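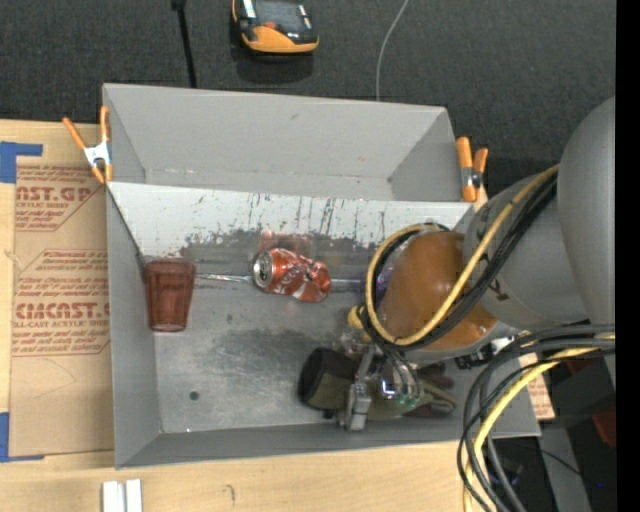 Kalorcombe Sorting Bench: Gallery

Pictures of the bench and what ends up on it, added as we get them. Click any picture to enlarge.

1. The gray metal bin on the wooden tabletop, with a crushed red soda can and a plastic cup lying in it. The floor has its share of scuffs and grime, and there are streaks down the far wall. Orange spring clamps hold the sheet metal to the frame at the upper corners.

Gallery page updated 2020-10-25.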